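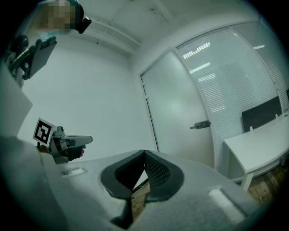 Issue 17, page 2

WANTED: PEOPLE WHO CAN PUT A ROOM BACK THE WAY THEY FOUND IT

Moko is looking for participants for a run of tidying sessions on a wooden floor that has forgiven us for a great deal. If you have ever been told you fold towels "with intent," please read on.

What you would do: work in pairs, for two hours at a stretch, picking things up and putting them where they belong. Socks go in drawers. Cups go on shelves. The jigsaw goes back in its box, including the piece under the radiator. Then we mess it all up again while you have a coffee, and you try not to take it personally.

You will need to be over 18, steady on your feet, and able to hold something in one hand for a while without complaining – or at least to complain quietly. Experience of small children, roommates or restaurant kitchens is welcome. Strong opinions about how to load a dishwasher will be heard once.

Shoes come off at the door. Slippers are provided in sizes that suit almost no one, so bring thick socks. Long hair tied back, please, and leave bracelets at home.

We pay by the session, on the day, and lunch comes from Acharya next door. The lentils are good. The parking is terrible; take the bus to Druterari Street and walk up the hill.

Sessions start in November and most people do two. You can do more if we get along.

To apply, send a few lines about yourself and the messiest room you have ever dealt with to Hok-lam Sin at the Moko front desk by 17th March. No résumés. Photos of your own closet are not required, though Liam Ó Gríofa, who makes up the pairs, has been known to enjoy them.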